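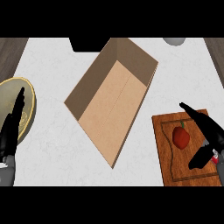
Reading time: 2 minutes

Packing Stations and the People Who Run Them

The kitchen at Mallstead prepares boxed meals for offices and clinics. In March, management confirmed that two-armed stations supplied by Parnard will be introduced on the packing line. The trial layouts are modest: a plate to the left, a box in the middle, a cutting board and a red pepper to the right, with one arm assigned to each side. The staff who now do this work deserve an equally clear layout of their own future.

The line employs 27 people. Under the proposal, 9 of them would move to supervising the stations. The plan describes this as a promotion, yet the pay grade is unchanged. A worker who must notice a failed grasp, clear it and restart the arm has taken on responsibility for a machine as well as for the food. That responsibility should be paid for.

The proposal also says little about pace. At present, packers set their own rhythm within an hourly target and change places when their wrists tire. A supervisor posted beside two arms for 8 hours has fewer reasons to move and fewer people to talk to. Rotation between stations and hand packing should be written into the schedule from the first shift.

We do not oppose the purchase. Repetitive lifting has caused injuries at this site, and a well-placed arm may prevent more of them. We ask that the trial be judged on injuries, staff turnover and hours worked as well as on boxes completed, and that the results be given to the line before any second order is signed.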